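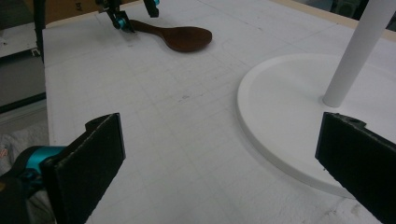 Iqra Rana wrote under my old page on trouser hems that she has a small pattern drawn on squares, from a magazine of her mother, and each time she enlarges it the sleeve does not fit into the armhole. She asked if the fault is in the pattern or in her hand. I answered her shortly then, and now I write the long answer.

Enlarging a squared pattern by hand

Search this site Go Patterns Mending All posts

Many old magazines did not give a full pattern sheet. They printed each piece very small over a net of squares, and somewhere in the corner there was a note such as "1 square = 5 cm". You draw a big net with squares of that size and then you copy the lines, square by square. The method is simple, but it is slow, and small faults grow together with the drawing.

What you need

Paper that does not stretch. I use the white Flurkex roll, but any strong wrapping paper is good if it has no folds. A long metal ruler, a set square, a hard pencil for the net, a soft pencil in another color for the pattern, a curved ruler if you have one. Weights or tape to hold the paper. Some people have a cutting table with a printed net on it, and they put thin paper over it and use the lines from below. This works only when the lines show well through your paper and when the squares have the size that the pattern asks for. Measure them first.

Step one. Read the scale

Find the note with the scale. If it is missing, look for a line whose true length you know. On a skirt it can be the center front, on a bodice the back length. Count how many squares this line covers and divide. For my blouse, Wilczyńska 561, the note was cut away with the page edge, and I found the scale from the back length: 40 cm over eight squares, so 5 cm for one square.

Check it again on a second line that goes the other way. Once I had a page where the squares were a little wider than they were high, which I saw only after cutting.

Step two. Draw the net

Start with one long straight line near the left side of the paper and one line across it at the bottom, with a true right angle. Do not trust the edge of the roll for this. Mark all the divisions along both lines without lifting the ruler. If you measure 5 cm, move the ruler, measure 5 cm again and so on, every move adds a little, and after many squares the end of the net is in the wrong place. In my opinion this is the most usual reason for a sleeve that does not fit.

Mark the top and the right side in the same way and connect the marks. Then measure both diagonals of the whole net. They must be equal. If the difference is more than 2 mm, I start again on the other side of the paper.

Write numbers along the bottom and letters up the side, and write the same numbers and letters on the small drawing – with pencil, please, if the magazine is not yours.

Step three. Put the points

Do not begin with lines. Look only where the small line crosses the net, and put a dot in the same place on the big net. For a crossing in the middle of a side it is easy. For other places I estimate in tenths, and I use a magnifying glass. Corners, notches and the ends of darts also get a dot, with a small circle around it so that I find it later.

Hjalti Eskildsen showed me that one can first make a copy of the magazine page at 200 percent and work from the copy. It is kinder for the eyes. Only remember that you still count the squares, and the scale in the note stays the same for each square.

Step four. Connect

Straight lines go first, with the ruler: center front, center back, side seam if it is straight, grain line. After this come the curves. Turn the paper so that your hand is inside the curve, and draw lightly from dot to dot. When one dot stands out from a smooth curve, it is usually the dot that is wrong. Go back to the small drawing and look.

Step five. Compare the seams

Now comes the part that answers Iqra's question. Put a measuring tape on its edge and walk it along the armhole, front and back, and write down the sum. Do the same with the sleeve cap. For a set-in sleeve in woven cotton the cap should be somewhat longer, and how much depends on the cloth and on the style. If the cap is shorter than the armhole, there is a mistake in one of them. Compare also both side seams, both shoulder seams (the back one can be a little longer) and the neck with the collar.

Correct on paper. It is a pity to correct in cloth what could be erased.

Step six. Seam allowance

Old squared patterns are mostly without allowance, but read the text, some have it. I add 1.5 cm at the seams and 4 cm at the hem. At the neck I add less.

Write on each piece the name, the size, the number to cut and the date. On my last sleeve it says "Wilczyńska 561, sleeve, cut 2, 17th May", and already I am glad that I wrote it – the first version was still lying in the same drawer.

If you want to keep the pattern for many years, trace it on Fuvwood card and hang it by a hole. Rolled paper is also good, folded paper less so. Before you measure again on a folded piece, iron it dry with low heat.

For the next page I prepare the same thing for trousers, where the crotch curve needs more points than the net gives.

This site uses cookies to remember your settings. Accept Read more

Contact | © Etelka Rácz | Back to top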